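Laundry Day at the Varnari Robotics Club

The student robotics club at Varnari spent its spring term on something most of its members used to avoid at home: folding clothes. The project is called Gistness, and the student who leads it lights up when asked why they picked it.

"Everyone wants to do soccer or mazes," she said. "We did mazes for two years! Cloth is so much weirder. You pick up one corner and the whole shape changes, and then you have to figure out what you're even holding."

The 19 members work in pairs, each student with a gripper in either hand, and record themselves handling ordinary clothes on ordinary beds. The recordings go to the group writing the folding software, which meets after school in the Pagano building. The goal for June was 300 recordings, and when we spoke they were roughly 50 short.

"We'll get there," she said. "People do a few before dinner and they add up fast."

She showed me how they begin: one gripper takes the near edge, the other takes a corner and pulls until the cloth opens up. Elastic is the hard part – it bunches, and it springs back when you let go.

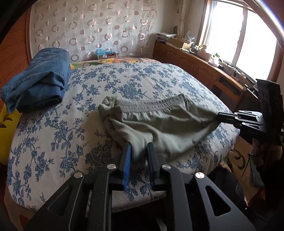 What the grippers teach you

I asked whether it feels strange to work without fingertips.

"Oh, totally. The first week I was terrible. A T-shirt took me forever, and my little brother was laughing at me from the hallway. But you start to plan differently. You look for an edge you can reach, and you stop grabbing at the middle."

Jeans turned out to be friendlier than anyone guessed, she told me, thanks to the stiff seams. Soft cotton is the one they argue over.
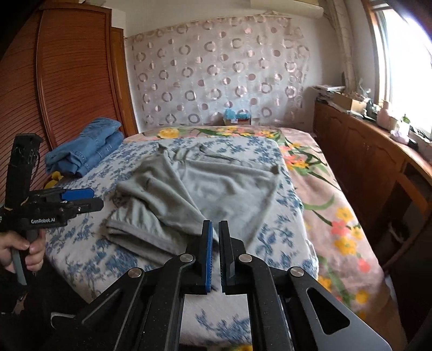 "Half of us say flatten it all the way first," she went on. "The other half say fold as soon as you can find the waistband. I'm a flattener, but the waistband people are faster, and I hate that."

The team will enter Gistness in the Erent student challenge, where each group gets 30 minutes at the table. She already has her eye on next year's project – fitted sheets.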